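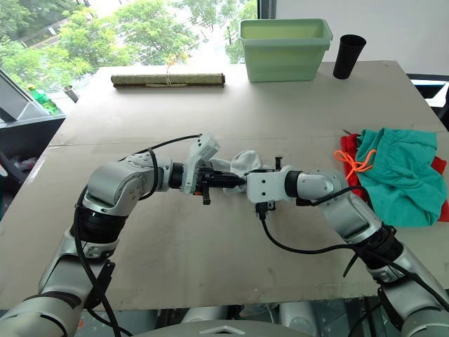 Handine Opens Orders for Two-Arm Laundry Handling Kit

HEDUSCOMBE, March 2018. Handine has opened orders for the Grumon, a two-arm tabletop kit intended for laundries, care homes and research groups that work with clothing and other soft goods. Deliveries are scheduled to start in April.

The Grumon pairs two arms with matching grippers, so that a small item such as a sock can be held from both sides at once. Handine said the kit is meant for sorting and handling mixed items at a table, a job that most laundries still do by hand.

The first production run is limited to 280 kits. Customers may rent the equipment for $1,652 a month, with a minimum term of eight months. The fee covers software updates, replacement gripper fingers and one day of training on site. Purchase terms are available on request.

Thiele, a textile services company that tested an early version of the kit, reported that setup took less than a day but that thin fabrics remained difficult to separate. Handine stated that an update addressing the problem will be supplied to all customers at no charge.

Orders are accepted through the Handine sales office in Heduscombe. A refundable deposit of $300 is required for each kit.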